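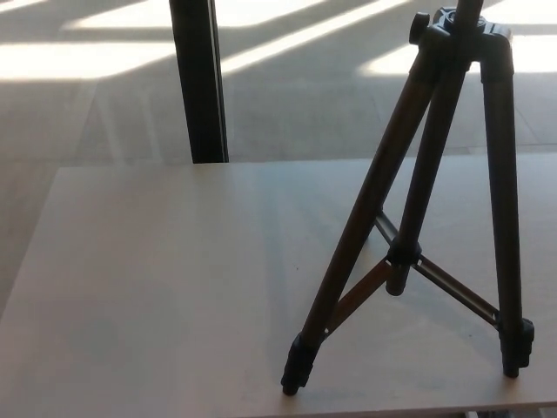 Cameron Baxter's first remark after a morning on the leader arms was that the tripod kept wanting to go somewhere else, and that he could feel this in his wrists well before he saw it on the screen. Ľubomír Brabec put it more bluntly: a thing with three feet never sits still for two hands. We took both comments seriously, and they shaped the protocol in this section.

4.2 Collecting demonstrations on jointed objects

Figure 3. The tripod on the bench, legs spread. The strip braces tie the legs to the central hub, which hangs clear of the tabletop.

Most of our earlier tasks in Iravden used rigid objects, and we were eager to leave them behind. A tripod is a wonderful test item! Its legs are linked through the braces (Figure 3), so pulling one leg inward moves the hub and, through the hub, the other two. The operator has to feel for this coupling and answer it with the second hand, and that answer is exactly what we hope the policy will pick up.

We recorded 100 demonstrations of the folding task, 60 by remote control with the Uvik leader arms and the rest by kinesthetic teaching, where the operator holds the robot's wrists and moves them directly. Each operator had 14 minutes of free practice first. A demonstration began with the legs fully spread and ended when the operator called it, whether or not the fold was complete. Failed folds were kept and labeled - they turn out to be very useful for learning how to recover.

The two methods gave strikingly different motions. Under remote control, operators paused often, usually just before first contact with a leg, and regrasped more. Guiding by hand gave smoother paths, but the operator's own arms sometimes blocked the overhead view, and we dropped those stretches from training. Baxter preferred the leader arms once force feedback was turned up. Brabec never did, and his hand-guided folds remain the cleanest we have.

Both sets were resampled to 20 Hz and stored with the same action format, so that they could be mixed freely in the experiments of Section 5.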